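Mudomholm Winter Market Goes Bag-Free at the Till

December 21, 2019

MUDOMHOLM – Shoppers who come down to the covered market next month will want to remember something to carry their groceries home in, as the stallholders have agreed to stop handing out free bags starting in January.

The change has been talked over for a good long while, mostly across the counters and over a great many cups of coffee, and it was finally settled at a friendly if rather drawn-out meeting last week. All 28 stalls have signed on, from the bakers by the front doors to the fish counter at the very back.

"My customers have been bringing their own for years, and some of those bags are older than my kids," said Wissam Bataineh, who sells olives, nuts and dried fruit. "I think most folks will hardly notice, and the rest will get used to it by the second visit."

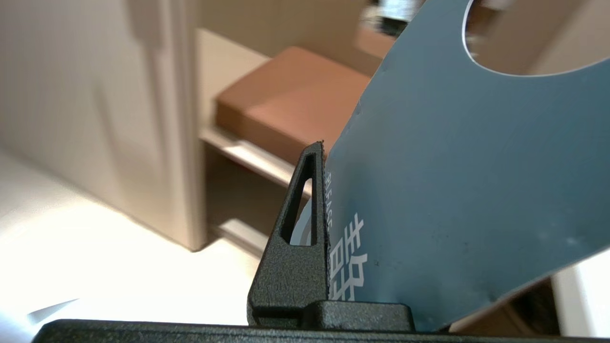 A blue-gray sheet with a rounded, white-rimmed opening.

Anyone who does forget will be able to buy a sturdy bag for 80 cents at any stall, and the money will go toward fixing the drafty side entrance on Karaki Street, a project dear to everyone who has ever stood beside it in winter. Paper wrapping for bread, cheese and fish will stay free, just as it has always been.

Vesna Radonjić, whose flower stall has been in the same corner for 18 years, admitted she had been one of the last to come around. Tulips do not travel well in a backpack, she pointed out, and she plans to keep plenty of newspaper on hand for wrapping – along with string for anyone walking home in the wind.

The market is also asking neighbors with too many shopping bags in the closet to bring the clean ones in. A bin will stand next to Qusai Saab's bakery counter, where anybody caught short may help themselves.

The market opens at 9 in the morning and will keep its usual hours through the holidays.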